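## 4. House Seats, Held Seats, and What Happens to Them

### 4.1 The allocation problem in small houses

Every theater in our study holds back seats. Producers want a few, the cast wants a few, the press agent wants more on some nights than on others, and the house manager likes to keep a pair free for the moment when a ticket scans twice. In a large auditorium these holds vanish into the seating plan. In a small one they are the seating plan, and that is what made the Misilby such a rewarding place to study.

The Misilby has 915 seats on three levels. By the standards of the district it is mid-sized, but the orchestra is shallow and the side boxes have poor sightlines, so the seats anyone would offer a guest come down to a narrow block in rows F through J. The box office keeps 22 of these as standing holds for each performance. The Hekbridge, four blocks away, keeps 23 out of a much larger orchestra. We were delighted to find two theaters so close in hold policy and so far apart in shape, because it let us look at the effect of the room itself.

### 4.2 Release times

Our first question was when held seats come back on sale. Both theaters have a written rule. At the Hekbridge, unclaimed holds are released at noon on the day of performance, and the sales logs show that this is what happens, almost without exception. At the Misilby the written rule is the same, and the logs tell a livelier story! Holds came back in small batches all afternoon, sometimes a single seat at a time, with a late cluster in the half hour before curtain.

Staff at the Misilby explained the pattern readily. A late request for a good pair can be met at the Hekbridge from ordinary stock. At the Misilby it can only be met from the holds, so the box office lets them go slowly and keeps the last pairs until it feels safe. One treasurer's assistant called this "sitting on the eggs," a phrase we have happily adopted in our own notes.

The cost of the practice is real but smaller than we expected. Seats released late at the Misilby sold well to people already standing in the lobby, and those buyers paid full price. The seats that went empty were mostly odd singles left behind when a pair was split.

### 4.3 Arrival and placement

The second question concerned guests who need to be seated quietly – a film actor between jobs, say, or the author of the show across the street. We watched arrivals from the back of the orchestra on weeknights and matinees through November. The Hekbridge has a side door and a small lounge, and guests were walked to their seats as the lights went down. The Misilby has neither. Guests waited in the manager's office, on the stairs, or once in the coat check, and they took their seats with everyone else.

What surprised us was how little the audience reacted. Heads turned, a few phones came out, and the row settled. The ushers were far more worried about blocked aisles than about attention, and they had worked out a lovely system of hand signals to stagger late parties by level. We describe the signals in Appendix B.

### 4.4 Intermission

Intermission is where the two houses differ most. The Misilby has a single bar on the orchestra level, and its line reaches the inner doors within a few minutes of the act break. Preordering eases this a great deal. The Ouellet system, which both theaters now use, lets patrons choose drinks and snacks before the show and collect them from a numbered shelf, although neither theater offers hot food through it. 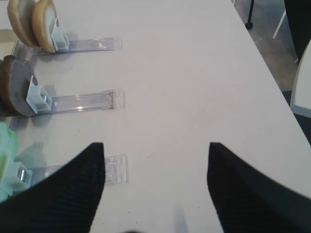
*Figure 3. Bun halves and a dark brown disc held upright in white square clips on clear stands.*

Guests in held seats used preordering less than other patrons did, even though they stood to gain the most from it. Their names are often added to the seating plan after the order window closes. Moving the window later would be a cheap fix, and the bar staff we spoke with were keen to try it.

### 4.5 Limits of the comparison

Two theaters make a small sample, and both were running plays with short casts and no orchestra. A musical ties up more house seats, and its guests tend to come in larger parties. We have begun work at the Clodberg, a 100-seat room with no standing holds at all, where the manager simply gives up her own chair when someone calls. Early logs from there are great fun to read, and we take them up in Section 5.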